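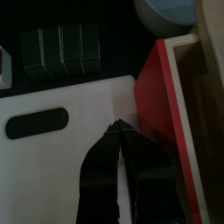 A white cutting board next to a red box.

Rusta announce second album, add spring dates

April 16, 2019

The four-piece band Rusta has announced a new album, Castellanos, and shared its first single, "Adham." The song is streaming now on all the usual services, and the album can be ordered from the band's web store starting today.

Castellanos was recorded in January in the town of Pornutthorpe, where singer and guitarist Marisol Lyons grew up. It is the group's second full-length and the first one with drummer Hui-mei Hsiao, who joined after the last tour. Producer Verna Dunleavy, who also worked on their debut, came back for the sessions and plays organ on two of the songs.

"We wrote the most of it on an old piano that was missing some keys," Lyons told us by phone. "So there are melodies which go in a strange direction, and we decided to keep them like this."

The single runs a little longer than what the band has released before. It opens with only bass and voice, and the full band comes in after the second verse. Bassist Delphine Benavides wrote the lyrics, which is a first for her. Lyons said that two more songs with her words are on the record.

The vinyl edition is limited to 1000 copies and comes with a folded lyric sheet. The first 86 orders will also receive a print signed by all the members. There is a cassette as well, but it will be sold only at the shows.

Rusta will play 19 concerts in support of the album, mostly in small clubs. Songwriter Anika Montoya opens on all dates except the last one, where the band will play two sets and no support is planned. Tickets for the first half of the tour are already on sale. The rest will follow next week, and the band asks fans to check the venue pages for age limits, as they are different from city to city.

A video for "Adham" is finished and should be out before the tour starts. According to Lyons, it was filmed in one night with over 40 friends of the band as extras.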